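Chapter 5
Learning from Corrected Attempts

Chapter 4 treated a demonstration as a finished thing: a person guides the arm through a task, the recording is stored, and a policy is trained on it. Kitchen work strains that picture. Objects are shiny, narrow, or half hidden, and small errors in the approach grow quickly once the fingers are near a surface. This chapter takes up a method in which the robot tries the task first and a person steps in only when the attempt drifts.

The running example is the Morkedstead study, led by Inès Picard. The arm carries a three-fingered gripper and a small camera at the wrist, so the policy sees its own fingertips in every image along with whatever lies under them. 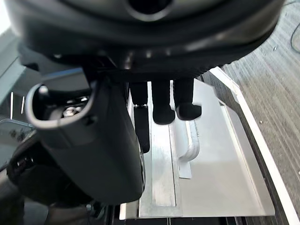

Picard's group recorded 343 attempts. In 76 of them a person corrected the arm at least once. Each correction was saved with the 2 seconds of motion that came before it, and those seconds were marked as behavior to avoid. The rest of the attempt was kept as ordinary training data. The software used for marking, Stillomix, stores both kinds of segment in one file, a convenience that matters later when we discuss weighting.

Corrections can be made through a hand controller or by reaching into the workspace. Reaching in is faster, but it puts a hand in the wrist view, and a policy trained on such images may learn to wait for the hand. Section 5.3 compares two remedies: masking the hand, and dropping the affected images entirely. Masking keeps more data near contact, where data is scarce. Dropping is simpler and needs no second model.

Readers who skipped the Enriquez notation in Chapter 2 should review it now. We write a correction as a pair, the state at which it begins and the action the person supplies.

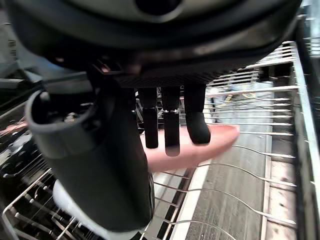 5.1 When to Ask for Help

A robot that never asks for help leaves the whole burden of watching on the person. Suppose the policy reports a confidence value at each step.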